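3 min read

My aunt kept her recipes in the margins of other things, on phone bills and church bulletins and once on the back of a parking ticket, and I have been trying since July to get them all into one notebook before the ink gives out completely. I'm up to page 23, which sounds like good progress until you see the box they came in.

The trouble is that she never measured. Her banana bread calls for "enough flour" and then, two lines later, "a little more." I wrote to Nhàn Lưu, who baked alongside her for years back in Gevendale, and asked what enough flour looked like. She sent me the loveliest long letter about the weather, her knees, the new bus route, and right at the bottom, squeezed in sideways, "until it stops looking sorry for itself." So I stood there stirring and asking a bowl of batter how it was feeling!

I've made that loaf five times now. The first was a brick, the second was raw in the middle (we ate the ends with butter and called it supper), and by the fourth I had stopped peeking in the oven every ten minutes, so maybe the recipe was waiting for me to calm down.

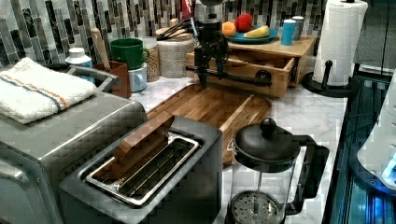 Gornudau Neighbors' Letter, No. 319, p. 2

Fruit on a plate never lasts long with me, I'm afraid. I buy bananas with the best intentions, eat one, and then start hoping the rest will go brown so I have an excuse to bake. My aunt was the same, only she'd hide hers on top of the refrigerator so my uncle wouldn't get to them first. He always knew, and she always acted surprised.

Some of the scraps aren't recipes at all. One is a list of birthdays with mine on the wrong day, and another just says "ask about the plums," underlined twice. I'm copying those in too, on their own pages, in my best handwriting. If you knew her and you have any idea about the plums, please write to me. I have a pound of them sitting in the kitchen and I'd like to do it her way.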